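Looking after the arm's hose (and the bits it rubs on)

I've been babying the arm in our packing cell at Jaltia for 2 years now, and the part that eats most of my time is the black corrugated hose! The cables inside hardly ever fail on their own. They fail where the hose folds up tight against the arm.

So every September I park the arm, lock it out, and run a bare hand down all the ribs. A split feels like a paper cut edge. If I find one I swap the whole hose (taping it just hides the next one). Then I wipe the housings with a dry microfiber rag and go over the seams with an old toothbrush, because cardboard dust packs in there like lint in a dryer.
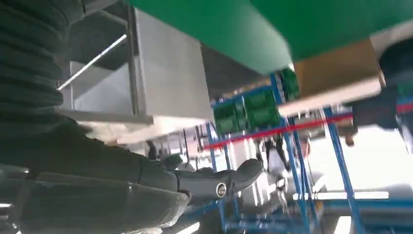 Soledad Meléndez wrote in to say she leaves a hand's width of slack at the wrist and ties the hose with hook-and-loop straps, never zip ties, and hers went 800 shifts before the first crack. I tried her straps on ours and I'm sold.

One more thing while you're in there: put a dab of paint marker across each bolt head and onto the housing. If the line doesn't match up next time, it's been creeping. Snug it to whatever your manual says, wipe off the old mark and draw a fresh one.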